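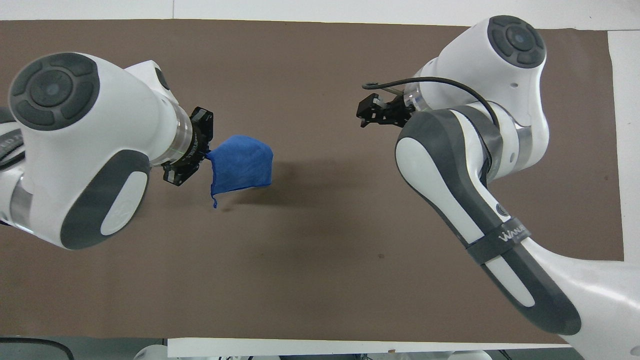
Blue cloth in the left gripper, right one open and waiting.

Two-arm cell: gripper lets go of cloth after a protective stop

Posted by pulter_bench, 7th March

Hello all, long-time reader and first-time poster, so please be patient with me. I look after a two-arm cell at Swanson, doing cloth folding and a bit of handover work, and we had a fault that has bothered me ever since. The arms were set up as in the photo, and one of them was carrying the cloth over the mat when the cell went into a protective stop. Fine, that's what it's for. But when my colleague cleared the stop from the pendant, the gripper opened all by itself and the cloth dropped onto the mat.

I know, I know – it's a cloth. It weighs nothing and it hurt no one. But my colleague had his hand on the table at the time, and next month we're meant to start on heavier parts. I've been able to repeat it 2 times out of 20 tries, always with the arm stretched out and never close in. Has anyone seen this? We run the Idetti gripper driver on top of our own task code.

Reply from mirnik_marge

Welcome! And thank you for writing it up so nicely, we don't always get that much to go on. My first guess would be the cable. If it only happens with the arm stretched out, I'd look hard at the loop between the wrist and the last joint. Ours was pulled a little too snug, and every so often the gripper lost power for a blink, came back up and ran its startup routine (open, close, open). It took us most of May to find it, and I'm still a bit sore about that.

Reply from gayan_akanda

I'm going to disagree with Marge, with all respect, as she has helped me out more than once. A cable fault would show up while the arm is moving. This one shows up on reset. To me that says the driver is sending its default state when it reconnects, and the default is "open". Stretched out may just be where your stops happen. What does the log say in the second after the reset?

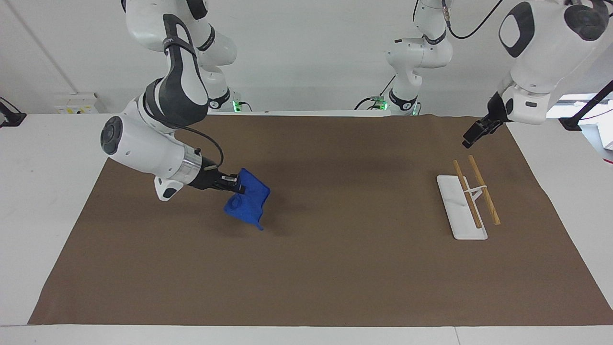
3 min read

Reply from pulter_bench

Thank you both, and sorry for the slow answer, I wanted to go through the logs properly with a cup of coffee. I've added a second view so you can see the stand with the two sticks on it, which share the mat with the cloth job. I mention it because I'd hate for a gripper to let go of something over that stand and knock the sticks about.

Gayan, there is an open command in the log, right after the driver reconnects. So that's a point for you. Marge, there's also a voltage dip just before the stop, so I think you get one too! I left more slack in the cable loop this afternoon and have had no stops so far, though I wouldn't call that proof of anything.

Reply from mirnik_marge

Ha, I'll take my point. Please do leave that slack in, but watch that it doesn't snag on the elbow.

Reply from gayan_akanda

The slack may stop the stops, but it doesn't fix the reset. If somebody hits the e-stop tomorrow you could still get a drop. Set the driver to hold its last commanded position on reconnect (it was option 8 in the menu on our version, 9 on the older one) and test it with the cloth before you go near anything heavy. And I'd keep hands off the table until the reset is finished, whatever the setting says.

Reply from old_swarf

Careful with "hold last position" as a blanket rule. If a person's finger is what's being held, you want a way to open it that doesn't depend on the driver. We kept the hold, and added a separate release button on the front of the cell.

Reply from pulter_bench

Good point, and I hadn't thought of it. I'll change the setting in the morning, ask about a release button, and run the same 20 tries again with the arm stretched out. The heavier parts can wait until I've posted the results here.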